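Exhibition Practice I, Pornirley School of Arts
Handout for session 2: Planning and hanging a small textile exhibition
September 4, 2024

Please read this before the session and bring it with you. The parts on the floor plan and on the labels will be needed again in October, when you work on your own proposal for the Hullico gallery.

1. The case we use

In the lecture we follow one exhibition from the first list to the last day. It was made with works from the Rautiainen collection, which has 98 textiles: wall hangings, table cloths, work clothes, and a small group of prayer shawls. From these, 20 were shown. The budget was 3,000 dollars, without the insurance. Transport took the largest part of it, and printing took more than was planned.

Students often ask why so few works were chosen. The Hullico gallery has two rooms, and the second one has a window to the south. A textile needs empty wall on both sides of it, more than a framed drawing does, as its edge is soft and the eye takes time to find where it stops. In the first plan the works were hung much closer together, and on paper it looked good. We will compare the two plans in class.

2. The work list

Before you draw any plan, make the list. For every work you should write:

- title or short name, and the number in the collection
- width and height, measured by you and not copied from the old card
- how it was hung or kept until now
- weak places (holes, loose threads, old repairs)
- what the lender has asked for

The old cards of the Rautiainen collection give the size in inches for some works and in centimeters for others, and on a few cards the unit is missing. One hanging was planned for a wall where it could never fit. It was noticed in time, but the order in the first room had to be changed for this.

3. Light and climate

Keep the lamps low and let the visitors' eyes get used to it. For this you need a short passage between the bright entrance and the first work. At the Hullico gallery this was solved with a gray partition, with the introduction text on the inner side of it.

Close the window in the second room with a full blind. A curtain lets light in from the sides, and the sun moves. Go and look at the wall in the morning, at noon and in the late afternoon before you decide.

The rooms were kept at 18 degrees Celsius. It is a little cool for visitors who stay long, and some of them wrote this in the guest book. More important than the exact number is that it does not go up and down. Do not turn off the heating at night in order to save money and then heat quickly before the opening hour.

4. Labels

The label stands beside the work, never pinned to it. Write first what the thing is, in words that a visitor would use at home. Technique and date come after. The labels of this show were printed by Drestico on matte card, and the first set had to be printed again, as the letters were too small for low light. Test one label in the real room, in the real light, and ask a person with reading glasses to read it.

Do not write on the label what everyone can see. "A red cloth with flowers" helps no one. Who wove it, what it was used for, and how it came to the collection are better questions to answer. If you do not know, you may write that it is not known.

5. Methods of hanging

Sleeve and rod. A cotton sleeve is sewn by hand to the back, close to the upper edge. The rod carries the weight over the full width. Good for strong and even pieces.

Slanted board. The piece lies on a padded board and is held mostly by friction. It needs much floor space. Good for weak pieces.

Draping over a form. Used for shawls and other cloths that had folds in their life. It looks natural to the visitor, but it is the method where most mistakes are made.
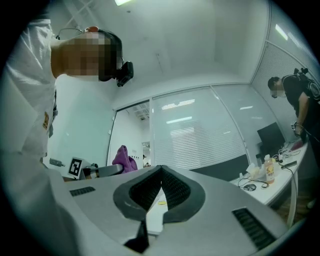
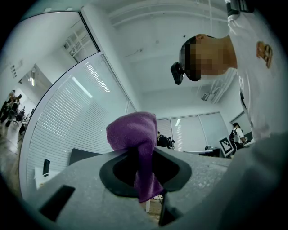 Draping looks like the easiest of the three methods, and the students usually want to begin with it. The risk is in the fold, where the cloth changes direction and the weight of the hanging part pulls on a few threads. Look at the purple cloth in the second picture: the upper part is bunched in a rounded fold above the rim, and the lower end hangs down free through the opening. With a soft towel we do not need to worry. With an old silk shawl, the same position kept for the whole time of an exhibition could leave a line that can't be taken out again. So the fold should be filled from inside with a roll of acid-free tissue, and the edge under it must be wide and round. Change the place of the fold if the exhibition is longer than a few weeks, and write the date of the change in the work list.

6. For the next session

Choose one wall in a building you can visit often. Measure it, and note the sockets, the heaters, the doors and which way they open. Draw it on one sheet. Then place three textiles of different size on it, with labels, and write half a page on why the middle one is in the middle.

Drawings by hand are welcome. Please put the scale on the sheet.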